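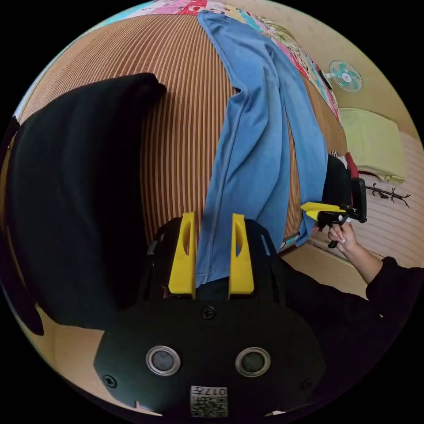
Fault at the Garment Station

The third stop on our August visit to Fusura was garment folding with hand-held grippers. Kirsty Pirihi went through fault 826 with us. Under a sideways pull, the yellow fingers kept their hold on a hem after the trigger was released. Three units were affected. Gregor Aitken traced it to a return spring fitted backward during service. The springs were refitted, and each unit now gets 10 release checks before a shift. Unit 305 was still out for repair.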